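The Long Way to the Net

Ramiro Iglesias has played professional volleyball for seven clubs in five countries, and he can tell you which of them had hot water. He is a middle blocker, 33 years old, with knees he describes as "older than the rest of the family." This season he is at Luvia, a second-division club whose home gym seats 2000 people and has never been asked to.

Careers like his make up most of the sport. The names on the posters play in Italy or Poland and fly home to their national teams in summer. Below them is a large, tall, mostly cheerful population that changes city every spring, learns to order coffee in another language, and hopes the club's main sponsor doesn't go into liquidation before December. Iglesias has been through two liquidations. The second time, he was paid his last month's salary partly in ski equipment.

He started at Amstead, a small college with a good coach and a bad bus. From there an agent he had met once, in a parking lot, sent him to Kundaleo on a nine-month contract. The club had promised an apartment. It turned up in the form of a room over a bakery, which he shared with the backup setter and, from four every morning, the smell of rye bread. He gained eleven pounds and led the league in blocks.

"I've never jumped that well again," he says. "I think about that bread a lot."

The coach at Kundaleo was a man called Šimek, who had views on middles. Middles should not serve hard. Middles should not talk in time-outs. Middles should, if possible, be in the right place a half second before the setter had decided where the ball was going, and if they weren't, they ran stairs. Iglesias ran so many stairs that year that the people who worked in the arena office started saving him a newspaper.

The odd thing is that Šimek was right about the half second. Watch Iglesias now and he hardly seems to move. The younger middle across the net from him jumps on everything, arms up, beautiful timing, wrong hitter. Iglesias takes two flat steps to his left, looking like someone making room on an elevator, and the ball comes straight down off his hands. He had 148 matches behind him before he could do that on purpose. He is happy to tell the young ones so, and they are happy not to listen.

The move to Luvia was supposed to be the last one. He said the same about the two clubs before it. His wife has a teaching job she likes here, their daughter has started correcting his grammar, and the club president, who sells tractor parts, pays on the first of the month with a handshake. The largest crowd he ever played for was some 4000, at a cup match his team lost in straight sets. At Luvia the regulars fill three rows on a good night and one of them brings a trumpet.

Practice ends at nine. The nets come down, the five-a-side soccer people come in and complain about the floor, and Iglesias sits on the bench with ice on both knees, going over the next opponent's rotations with anyone who hasn't yet found a reason to shower.

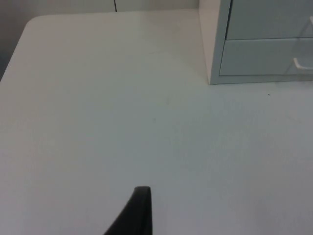

He has been offered the job of assistant coach for next year and hasn't answered. The pay is a little less and the stairs would be somebody else's. He has already worked out which of the young middles would be running them.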